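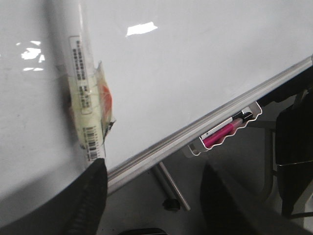 3.2 Glossy and matte writing surfaces in the meeting room

The second part of the study concerns how the choice of a shared writing surface changes the way a small group takes notes. Earlier work in our group (Dzene and Kalniņš) looked only at paper notebooks, where every person writes for himself or herself. A shared surface is different. One person writes, the others read, and what is written must be agreed in some way before it stays.

We followed 7 teams in two companies, Prokero and Juslow, during their ordinary planning meetings. Each team used a glossy board for the first period and a matte board for the second. The teams were not told what we wished to compare. All meetings were recorded in sound only, and the text on the board was copied by hand at the end of each meeting. In total, 1,694 separate notes were collected. A note was defined as any group of words or marks which the writer made without putting down the pen.

Two of the authors (Chauke and Kekana) sorted the notes into 3 classes: decisions, open questions, and drawings. When they did not agree, a third author made the final choice. Notes that had been erased before the end of the meeting could not be copied – this is a known weakness of the method, and we return to it in Section 5.

Glossy surfaces are easy to erase, but they reflect the lamps and windows of the room. A reader who sits at a bad angle may lose part of a line or of a drawing (Figure 2). In the interviews, several participants said that they moved their chair or asked the writer to read the note aloud. We consider this second habit important. A note which is read aloud is also discussed again, and some decisions were changed at this moment.

Figure 2. Glare on a glossy white surface, with a marker lying on it. The reflection reaches part of a hand-drawn figure. 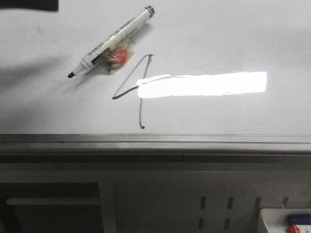 3.3 Reading aloud as a form of checking

With the matte board, reading aloud became less frequent in all teams except one team at Juslow, where the chairperson had the habit of reading every note in any case. The notes on the matte board were longer, and open questions were more often left without an owner. We do not claim that reflection is useful in itself. It is possible that the teams simply became more used to each other in the second period, and our design cannot separate these two effects.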